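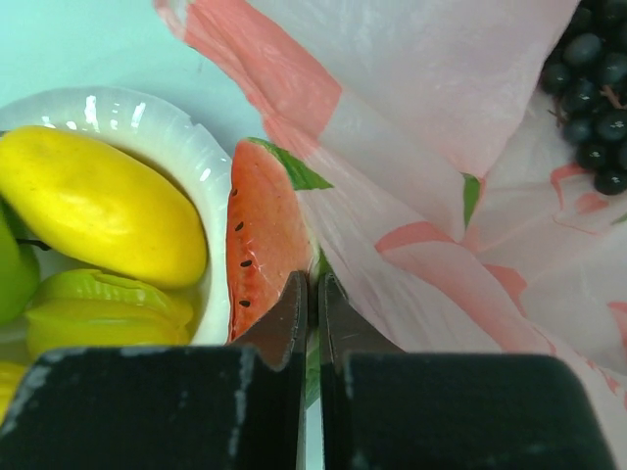 Finger pad rules, what do you all go by?

skestard_mo
Our sheet says swap pads at 1380 cycles, no exceptions. Seems early. Anyone else?

perkixfan
we do 144 hours. cycles mean nothing if your grip force is all over teh place

old_riedl
Disagree. Log cycles AND look at the tips every shift. Scuffed body is fine, chipped pad isnt.

skestard_mo
ok but two arms, one shared table, who gets checked first?

old_riedl
Both. Power off. Same with cables, slack at the wrist thru full reach, ties snug not tight.
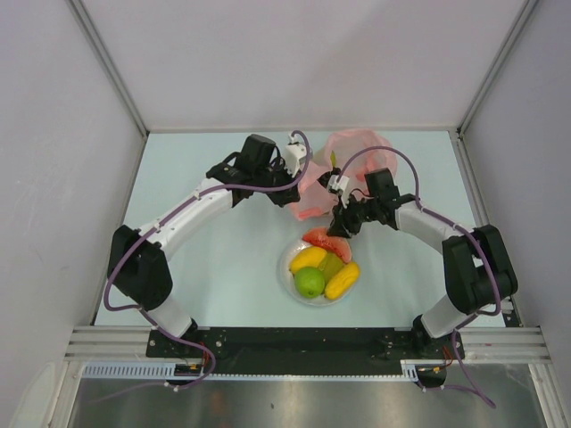 Reply 2 from perkixfan
still say hours. agree on teh ties tho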